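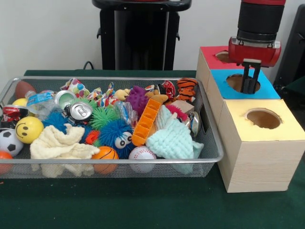
Skaneddale, October 2, 2022

Dear Ruth,

You asked for something short on how the Indutwood path and hedge work is going, and I'm afraid you know me too well to expect short. I'll try to keep the money bits near the top so you can stop reading when you like!

Spending first, then. We've used a little over half of the grant, mostly on stone, hedging plants and the hire of the small digger in April. The digger went over by two days because the lower track flooded and it couldn't get back out (Colin Holroyd very kindly let it sit in his yard and didn't charge us). I've moved that overspend across from the signs budget, as you said I could, and the signs are now going to be plainer than the ones in the bid. I rather prefer them plain. The receipts are in the blue folder and Tracey Whitlock has scanned the lot, including one from the builders' merchant that had been through the wash.

The path itself is further on than I thought it would be. The stretch from the road gate to the beck is finished, edged and rolled, and it has stood up to a very wet September with only one soft patch, just below the big ash. Fouad Lamrani reckons there's an old land drain under there that has collapsed. He wants to dig down and have a look before we put any more stone on top, and I think he's right, though it does mean that corner stays taped off for now. The middle stretch is dug out and waiting. The top stretch, up to the Grukell side, we haven't touched, and I don't want to promise it before spring.

Now the hedge. We put in about 30 metres of hawthorn, blackthorn and hazel along the field edge, and then had the driest summer anyone up here can remember. I was carrying water up in cans every other evening through July -- my arms have never been so good. We've lost 19 plants, nearly all of them hazel and nearly all at the windy end. I'd braced myself for far worse. Chidubem Nwachukwu at the nursery says to leave the gaps until the cold weather and fill them with bare-root stock, which costs a good deal less than potted. He also told me off about the mulch, which I'd piled up against the stems like a proper beginner. It's been pulled back now.

Rabbits have been a nuisance. The spiral guards work well enough where they've stayed on, but the sheep next door have learned to pull them off through the fence. I'd like to put a second strand of wire along that side and I've priced it at a bit under what we saved on the fence posts. Could you let me know if that needs a form, or if an email from you will do?

The gate is the one thing I'm cross about. It was ordered in spring, it came in summer, and it was the wrong hand, so it opened straight into the ditch. The supplier has agreed to swap it but wouldn't give me a date. In the meantime we've got a hurdle tied across with baler twine, and it does the job for walkers but is no good at all for Mrs Shi's mobility scooter. She has been patient about it. I have been less patient, mainly on the phone.

Work days have been better attended than last year. We've held five since I last wrote to you, and the early start suited people more than I expected. Having hot soup at the end helped, I'm sure. We had several families with little ones for the August one and they were set to work clearing stones off the dug stretch, with enormous noise. I've put down two more dates before Christmas, both for planting and both depending on the ground not being frozen.

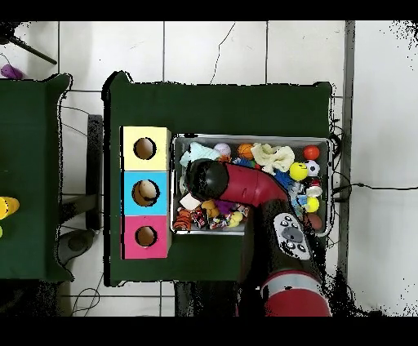 Coloured boxes and a tray of soft toys and balls on the green table.

You also asked what I'd do differently. Order the gate earlier, obviously. I'd have had the drains looked at before any stone went down, and I'd have asked for a proper water tank at the top of the field in the original bid. Colin has a second-hand one he'd let us have for next summer if we can shift it -- it's a monster, and it would need the trailer and a dry day. I'd like to say yes before he offers it to somebody else.

What's left to do before the year end is the drain, the middle stretch of path, gapping up the hedge, and the signs. The wording for those is with Tracey, who is arguing with me over whether the beck has an official name. I say it does. The old maps aren't much help.

If you want to come and walk it, any morning suits me, but bring wellies and park at the road end. The lane is all ruts again.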